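3. Building the display pieces

The third part of our project was making the large shapes for the Wiruven foyer display. Our group was Kavitha Kurian, Ilango Krishnan and Tatiana Hájek. The plan from the April proposal called for one big pointed piece to lead visitors from the entrance towards the panels, with smaller shapes in other colours further along the wall.

We drew the nets on paper first, at quarter size, and folded them to see which would hold their form without glue. Ilango's first net had the long fold in the wrong place and the point twisted to one side. His second was 30 mm wider on the underside and sat straight. We kept that one and scaled it up.

Colour took longer to settle than shape. Kavitha wanted yellow, but the foyer already has yellow signs and we thought the piece would get lost beside them. Orange was chosen by a vote of two to one. Our teacher, Mr. Menon, asked us to look at the colour on a white surface before we signed off on it, as the foyer walls are white.

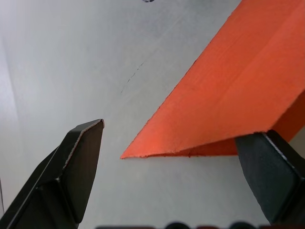 Figure 2. The orange piece on the white tabletop, point end.

The side facing the light looks a good deal brighter than the folded side underneath, which goes to a deeper orange. We liked this and decided not to paint the two sides differently. The fine streaks along the upper face show up at close range. We left them alone, as visitors will be standing well back.

The bottom edge is less tidy. It is a bit ragged and there is a small dark nick near the middle of the underside. Tatiana suggested trimming the whole edge with a steel ruler and a fresh blade. We agreed, but only after testing on an offcut – a crooked cut would be worse than what is there now.

Costs for this stage came to $108, which left enough in the budget for the smaller shapes.

Still to do:
Trim the bottom edge and fill the nick.
Check that the point is high enough off the floor to be safe for little kids.
Decide between hooks and a shelf for mounting.
Cut the nets for the smaller shapes.

Draft handed in May 16, 2024. The mounting test is written up in section 4.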